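4.2 Fingertip proximity trials

We now turn to the part of the study we enjoyed most: holding a very small object right next to a hand. The Sotolau policy was trained on 3,941 teleoperated demonstrations, and 446 of those involve a gripper working close to fingers and long nails. It is a lovely test, with hardly any room for sloppy motion.

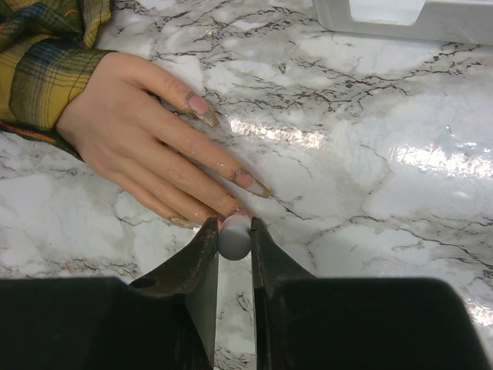
Figure 3. Wrist view: a small gray object held between the jaws, beside the fingertips.

Most manipulation benchmarks give the gripper open space on every side. Ours takes that space away – the jaws have to stay closed on the object while the tips sit close to a nail.

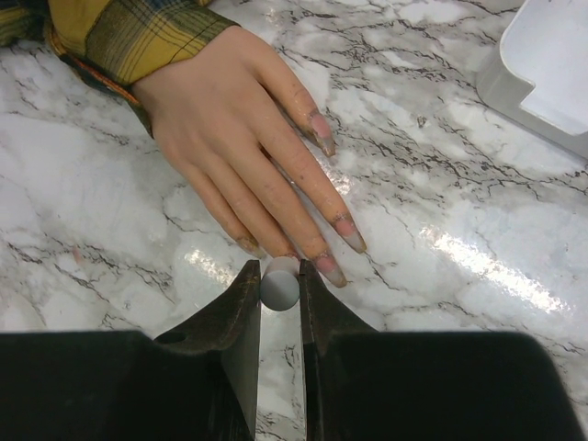

We score each trial on two things, grip stability and clearance, and keep the scores separate. Glare on a glossy tabletop was our biggest worry for the wrist view, so we trained the Kekari encoder with random bright streaks added to its input. It helped more than we had dared to hope! The two-arm setup also has a fixed view, which supplies the wider layout.

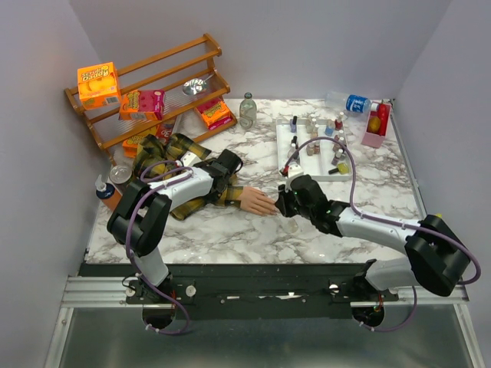
Gunawan objected that a fixed view might be doing most of the work, and asked for a wrist-only baseline. We ran it over 529 trials, and clearance scores fell only slightly. Grip stability did not change.

The same baseline was then repeated with the Sornness controller, using up to 10 corrections per trial.
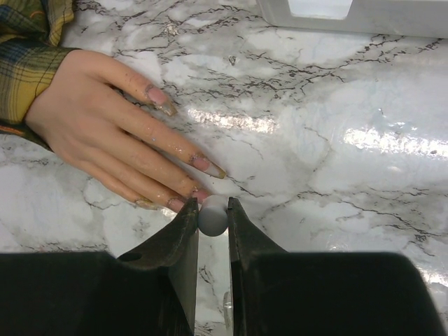 One reviewer asked whether clearance should be measured from the nail or from the skin. We measure from the nail, and report both values in Appendix B.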